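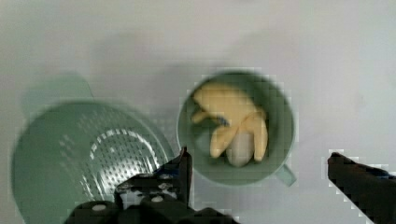 Sage green on a pale table: a colander, and a cup with a yellow glove inside.

The colander is one of those things we buy once and then do not think about for many years. My mother's was enamel, white with a blue rim, and it hung on a nail behind the kitchen door. In July it was never on the nail. It was full of currants, then of peas, then of small potatoes with the soil still on them. When it finally rusted through, she planted parsley in it.

I remembered this when I started to look for a new one of my own. My old steel colander had lost a foot, and every time I drained pasta it leaned to one side and some of the pasta went into the sink. I visited two shops in Pliltberg, Girkus and the smaller Pandey near the bridge, and I was surprised how many kitchen things are now green. It is not the strong green of the seventies. It is a dusty colour, like the leaf of sage, and you can have a whole cupboard in it if you wish.

I like this colour more than I expected. On a light table it looks calm, and a cup in the same green can stand beside a colander without looking like it came from another house. A pale yellow rubber glove also looks quite good with it, which I cannot say about my old orange pair.

But colour is the easy part. With a colander, first look at the base. A flat base with many small holes, set in curved rows, will keep rice and lentils inside. Large holes drain faster, but you will lose the lentils. Then take it by the handle and imagine it full of wet potatoes. If your wrist complains in the shop, it will complain more at home.

A wide cup with a short handle is useful in ways the maker perhaps did not plan. Mine has held egg whites, buttons, and washing-up brushes. For one whole winter it was where I kept the spare key. The wide rim means that the hand goes in easily and you can wash the bottom properly.

In the Plotusis catalogue there are more than 2,000 articles for the kitchen, and I read it in bed for 5 evenings. In the end I went back to Girkus and bought a colander with a flat base and small holes. It is green. The steel one is on the balcony now, waiting for parsley.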